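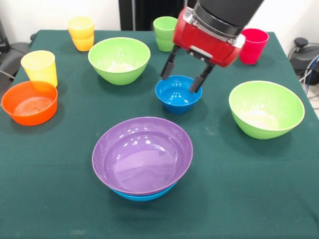
Do you need a written rulebook before you let a robot arm run near people?

You do, and it should be short enough that everyone in the room has read it. One page is plenty for a small workshop, as long as it says who can start the arm, who can stop it and what gets written down afterwards.

I came to this the hard way. When I started at Purkora our house rules ran to 48 pages, and I'd bet my lunch I was the only person who had got past page five (I was new, and keen). It had a whole section on visitors' shoes. What it didn't have was a clear line on what to do when the arm stopped halfway through a job with something in its fingers, and that happened to us twice in my first April.

So Zawadi Sang and I sat down with a pot of tea and a red pen. Zawadi had come over from Drastard, where they'd been through the same misery, and she had one question for every line: would you do anything differently if this weren't here? Out went the shoes!
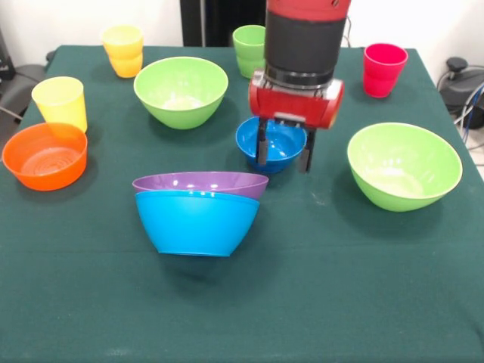 What survived the red pen was mostly about speed and space. Our first rule is that a new routine runs slowly, start to finish, before anyone turns it up. The second is that hands stay away from the table while the arm has power, even for a tiny nudge, even when the thing you want to nudge is right there and driving you mad. I've broken that one myself and got a proper telling-off for it, quite rightly.

Then there's the stop button. We had a long row over who should be holding it, and I lost. I wanted it to be the person running the software – they know what's meant to happen next, after all. Zawadi wanted it to be someone with no other job at all, just eyes on the arm and a thumb ready. We tried it her way for a month and I've never asked to change it back.

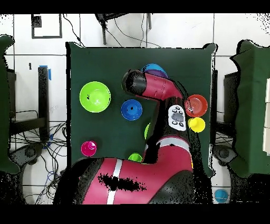
Floors get far less attention than arms in most of the safety rules I've read, and I think that's a mistake. People fall over long before robots hit them. When Adhiambo Mfaume came to check us over she spent the first half hour looking down, and I've copied her ever since. Cables spread across the tiles in a tangle, a cup lying about down there beside a table – that's the sort of thing she'd have in her notebook before she'd even looked up. Our page now has a floor check at nine in the morning and another after lunch, with initials. It takes two minutes and people moan about it, but they do it.

Adhiambo was also the one who got us to be stricter about words. We used to write "went fine" in the log, and she asked what fine meant. Did the arm let go cleanly? Did someone step in? Was it the same routine as yesterday or had it been tweaked? We looked back over 112 entries and could answer that for 98 of them, which sounds all right until you're the one trying to explain the rest. These days there's a set list of endings to pick from, and "stopped by a person" is on it, with no blame attached. I can't stress the no blame bit enough. If people get grief for pressing stop, they'll press it late.

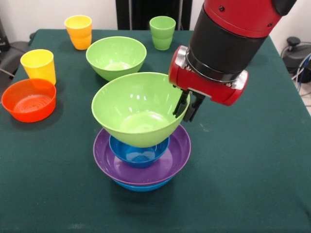 The other thing I'd push for is a date to throw the page away. Ours gets rewritten from scratch every spring, and anything we can't remember the point of has to be argued back in. Last time we dropped a rule about warning lights that only made sense for a machine we'd sold, and added one about handing over at lunch. Rashidi, the firm downstairs, do theirs twice a year, though they've got far more people coming and going than we have.

Do read the official standards too, by the way. A house page sits on top of them and can't replace them, and if the two disagree it's your page that needs fixing. I keep ours in a plastic sleeve by the door, and there's a second copy at our Gilik site, where somebody has already spilt coffee over rule four.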